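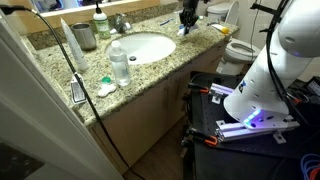 25/04/2023

So I've finally stopped flossing like a guilty person the night before the dentist. My last checkup in January came with a quote for 900 bucks, and I sulked the whole tram ride home from Kisness. Now I do it every night, before I'm tired — that's the whole trick for me. I'm up to 43 nights with one miss (camping, no regrets!).

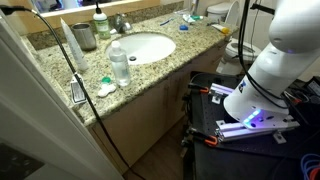

One reader wrote in to say that mornings work just as well, and that she's been doing hers before brekkie for nearly 17 years. Fair enough! I'm hopeless before coffee, so I'm sticking with evenings.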